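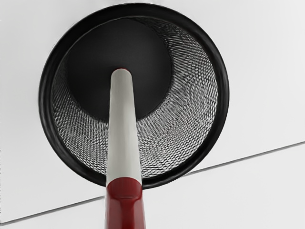
# Chapter 7: Saving the Game

The first game I ever shipped had a save system I wrote in one afternoon, and I'm still getting mail about it.

The game was called Platano. You ran a banana boat up and down a river, traded with villages, dodged sandbars, and tried to get home with more money than you left with. A full trip took two hours if you knew what you were doing (and most people didn't, so call it an evening). We let you save at the dock. Any dock! I thought that was generous. There were docks all over the river, and the game would bring you to one often enough that I figured it took care of itself.

Then Wanda Abernathy, who was doing our testing, took the game home for a weekend and came back with a yellow legal pad full of notes. The first page was all times of day. She had written down every moment she'd wanted to stop playing and what had been going on in her house. The phone rang. The pasta was boiling over. Her kid needed a ride. Next to each one she'd put the number of minutes until she could reach a dock, and some of those numbers were ugly. Down at the bottom, underlined twice, it said: "I left the computer on all night."

I want you to keep Wanda's legal pad in mind for this whole chapter. When we talk about saving we tend to talk about files and formats, and we'll get to those in section 7.4, I promise. But a save system is mostly a promise to a person about their time, and the file is how you keep it.

## What you'll be able to do after this chapter

- Tell the difference between a save, a checkpoint, and a suspend, and say which ones your game needs
- Choose where and when the player may save, and defend the choice to someone who disagrees
- List what has to go into a save file for a small game of your own
- Write a file safely so that a power cut doesn't eat it
- Load a file made by last month's version of your game

You'll need the little dungeon game from Chapter 5. If yours is broken, use the copy in the course folder. Mine was broken too for most of the time I was writing this, so no shame there.

## 7.1 Three things we call "saving"

People use one word for three jobs, and a lot of arguments in design meetings are two people talking about different jobs. So let's pull them apart.

A **save** is a record the player makes on purpose. They pick the moment, they often pick the slot, and they expect it to be there next year. It's something they own. Players get attached to these! I have one from college that I copy to every new computer, and I haven't opened it in ages.

A **checkpoint** is a spot the game picks. You reach the bridge, a little icon spins in the corner, and if you fall in the lava you come back at the bridge. Checkpoints are part of the difficulty. Move one back by a single room and you've made the game harder without touching one enemy.

A **suspend** is a bookmark. You quit, the game writes down exactly where you are, and when you come back it picks up there and throws the bookmark away. You can't use it to undo a mistake, so it doesn't make the game any easier. All it does is let you go deal with the pasta.

What Wanda needed in Platano was a suspend. What I heard, at first, was that she wanted to save anywhere, and I spent a whole meeting explaining why that would ruin the sandbars (if you can save right before every sandbar, there's no reason to be afraid of one). I was right about the sandbars. I was also answering a question she hadn't asked. We put in a suspend, it took three days, and the docks stayed just as they were.
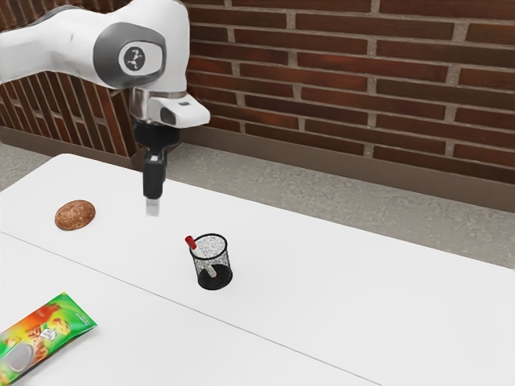 *Figure 7.1. A robotic arm reaching over a long white table, its gripper fingers closed. Computer rendering.*

### Try this

Pick a game you've played this month. Write down which of the three it has. Then play it for half an hour with a kitchen timer set to go off at odd moments, and each time it rings, note how much you would lose if you quit right then. Bring the sheet to class. You'll want it again in 7.3.

## 7.2 How much is it okay to lose?

I get asked for a number here and I don't like giving one, but I'll give one: 10 minutes. If a player can lose more than that through no fault of their own, I want to hear a really good reason. Through no fault of their own means a crash, a dead battery, a cat on the keyboard. Losing progress because you walked into the dragon's cave with one health point is a different thing, and you get to be as mean about that as your game calls for.

Some games are built on losing everything, of course. In a game where one death ends the run, the loss is the point, and players who like that kind of game like it a lot. Even so, look at how the good ones behave when you simply close the window. They nearly always suspend. The run is precious to the player precisely while it's going on, so a crash at the wrong moment hurts far more there than it would in a farming game.

My favorite cautionary tale comes from Latrice Villanueva, who worked on a puzzle game called Femport. It autosaved after every move, one slot, no undo past the last move. Very modern, very tidy, no save menu to draw. And it was lovely right up to the level where you could push a crate into a corner and get stuck for good. The game saved that. Of course it did, it saved everything! Over 3,000 players were sitting in that corner before the patch went out, with one slot each and nowhere to go back to.

Latrice fixed it by keeping a second save at the start of each level, hidden from the player until they asked to restart. It's a small change and I've stolen it for every project since. If you remember one rule from this section, make it that one: an autosave should never be the only copy of anything.

## 7.3 Whose choice is it?

Now for the part where I expect you to argue with me.

When I started out I believed the designer should decide where saving happens, full stop. You've shaped the tension, you know where the quiet moments are, and a player who saves every four steps is going to sand all the fear out of your haunted house. I've softened on this. A player who saves every four steps may be telling you they find your house too scary, or that their hands hurt, or that they've been burned by a crash and don't trust you anymore. You can't tell which from your desk.

The team at Zuteo, where I spent a few years, had a good habit. Whenever we took a saving option away, somebody had to write one sentence saying what the player got in return. "You can't save during a storm, and in return storms are over in under a minute." If the sentence came out sounding silly, the option went back in. We called it the Okafor sentence, after the conference room we met in, and I still use it. One of my own attempts read "You can't save in the shop, and in return the shop code is simpler." That one didn't survive lunch.

Take your timer sheet from 7.1 and find the worst number on it. Write the Okafor sentence for that moment as if you were the designer. Then swap with a partner and see whether they'd accept the deal.

## Words to know so far

**Save slot:** a named or numbered place where one save lives.

**Autosave:** a save the game makes without being asked. It can act as a checkpoint, a suspend, or both, and you should know which.

**Dead-end save:** a save from which the game can't be finished. See Femport, above, and section 7.6.

**State:** everything the game would need to know in order to put the player back where they were. We start listing it on the next page, using the dungeon game, and the list is going to be longer than you think. Mine forgot which way the doors were facing.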